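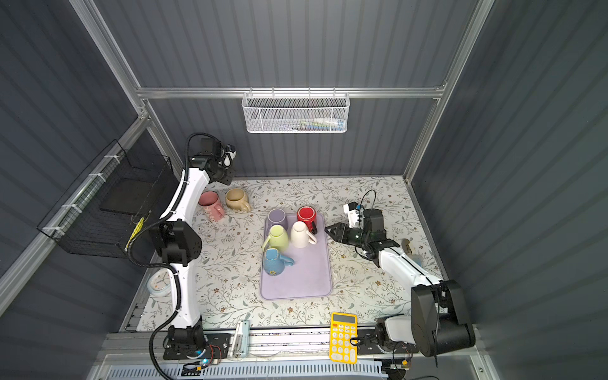 Right, kettle on, because I've been asked again whether a machine can do the washing-up chores yet, and my answer has grown far too long for one post. Bear with me, it's a mug-based answer.

1/ My test for any home robot is the mug. We sell plenty of them in the shop in Tandale, and I have washed, turned and stacked more mugs than I care to remember. If a machine can put a mixed lot on a tray, upside down, handles out of the way, I'll start paying attention.

2/ Mixed is the important word! A catering firm like Vallau has 500 cups all the same, and machines have coped with that sort of thing for years. My kitchen has a fat red one, a little pale one and something with a cartoon on it that came from goodness knows where.

3/ Two arms seem sensible to me. One can hold a lavender cup over the tray while the other waits its turn by the green mug, much as you or I would with a tea towel over one shoulder (well, perhaps without the tea towel).
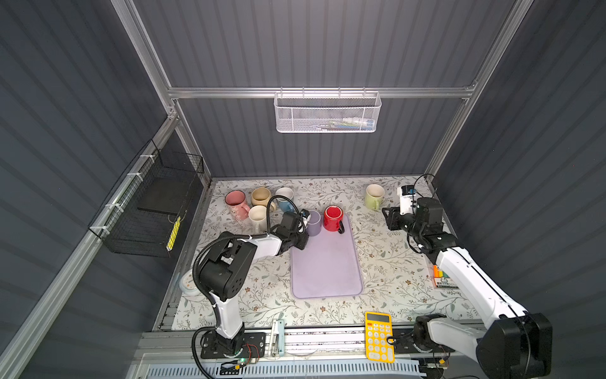
4/ Now, speed. I timed myself on Wednesday and a tray of mugs took me 90 seconds, chatting all the while. I'd happily let a robot take 120, or a good deal longer, if I could be upstairs reading. Slow doesn't bother me nearly as much as chipped.

5/ Handles are where I'd expect the trouble. They stick out, they catch on their neighbours, and a mug on its side wants to roll. Then somebody adds a teapot, with a spout and a lid to think about, and the tray gets crowded very quickly. 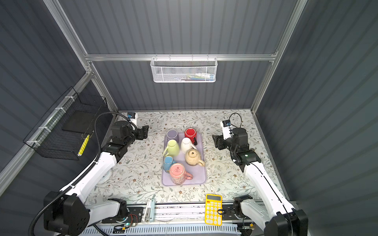

And a lid is a separate object, remember, so that's 2 things to keep hold of. I've lost three lids to the kitchen floor myself, so I shan't be too harsh.

6/ So, would I have one at home? For laying out a tray, very nearly. For the whole sink, with the greasy pan at the bottom, I'd want to see it first. My sister swears by her Kubo floor cleaner but it still needs the chairs lifted for it, and I'd be cross if I had to line up my cups before the help arrived.

7/ If anyone at Findow market has tried one behind a tea counter, do tell me how it got on with the saucers.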